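Stalari Community Help
Home > Clubs and Groups > Running a club

How do we handle a chess club ladder when people miss weeks?

Asked by Yaowalak Sombatkul
October 29, 2024
576 views, 3 answers

I took over the ladder for our chess club this fall and I need help with the rules. We have 40 names on the sheet. The way it was set up, you can challenge anyone up to three places above you, and if you win you take their spot and everyone in between moves down one. If you lose nothing changes. That part works fine.

The trouble is people who don't show up. We meet once a week in the evening and a lot of members work shifts or have kids. Right now number 2 on the ladder has not played a game in six weeks, and the people under him can't challenge him because he isn't there. Number 5 is the same. So the top of the ladder is stuck and the players from 6 down are getting annoyed, and I don't blame them.

The old rule sheet says "inactive players will be dropped" but it doesn't say what inactive means or where they get dropped to. The person before me just did it by feel. I would like to have something written down before December, when we use the ladder to pick who plays in the team match against Ratanaporn.

Things I have thought of:
Drop a player one place for every week missed. This seems harsh for people who work nights.
Take them off completely after a month and make them start at the bottom.
Switch to ratings and forget the ladder. Some members want this but the older ones like seeing their name on the board.

Also, a smaller question. Do you count draws as anything? Right now a draw means nothing changes, but one player has drawn the same opponent over and over and thinks he should get something for it.

Thanks for any help.

Answer 1
Boonsong Kaewsai
Accepted answer, 31 people found this helpful

I ran a ladder for a long time at the Vivbridge club and we had the same problem. What we ended up with was tied to challenges and not to attendance. You don't get moved for being away. You get moved for not answering a challenge.

The rule went like this. A challenge has to be made in writing, by email or on the sheet by the door. The person challenged has two club nights to play it. If they can't make either one, they can offer another time and place, and the challenger has to make a fair effort to accept. If no game is played by the end of the second club night and the challenged player didn't offer anything, it counts as a win for the challenger. They swap the same as if they had played.

For people who know they will be gone a while, we had a freeze. You tell the organizer, your name comes off the ladder, and everybody below moves up one. When you come back you go in three places below where you left. So if you were 5, you come back at 8. Everyone from 8 down moves down one. You can freeze twice a year. We had one man who froze every summer for his boat and it never caused an argument.

If somebody just disappears and doesn't tell anyone, give it six weeks, send them an email, wait one more week, and take them off. If they come back later they start at the bottom. With 40 names I would guess you have several like that already. Clean those out first and you may find the ladder moves a lot better.

Two other things to write down while you are at it:

You can't challenge the same person again until you have played somebody else. Otherwise two players will lock each other up for a whole season.

Close the ladder a week before you pick the team. Post the date early. If you leave it open until the last night you will get people rushing through games to get in.

On draws, we had it that a draw changes nothing, but the next game between the same two has the colors reversed and the lower player picks the time control. That was enough to keep people happy. I would not move anyone for a draw. The higher player has defended their spot.

For your number 2, don't apply a new rule backwards. Post the new rules, let somebody challenge him the first night they are in force, and see if he answers.

Comment from Yaowalak Sombatkul: This is very clear, thank you. I like the three places for coming back since it matches the challenge distance. Does the swap on a missed challenge get marked differently on the board?

Comment from Boonsong Kaewsai: We put a small F next to it for forfeit. It doesn't change anything, but people ask.

Answer 2
Dikik
4 people found this helpful

just use ratings. ladder is always going to be unfair to whoever joins last, they have to climb past everybody even if they are the best player in the room. there are free spreadsheets that do the math, you put in the result and it gives you the new number. you can still sort by rating and print it out and put it on the board so the older members see their name

if you keep the ladder then make it 4 places not 3, goes faster

Answer 3
rookpawn_ending
2 people found this helpful

Agree with the first answer mostly. We let new members play one placement game against someone in the middle, and if they win they go in right below that person. It saves them months at the bottom. I don't know about the draws, we never had a rule and it never came up.

Make sure you keep a dated copy of the ladder each week. I lost ours once and had to rebuild it from memory and two people still think I got it wrong. 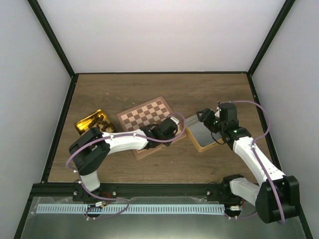
Chessboard on a wooden table, with the dark pieces in a gold container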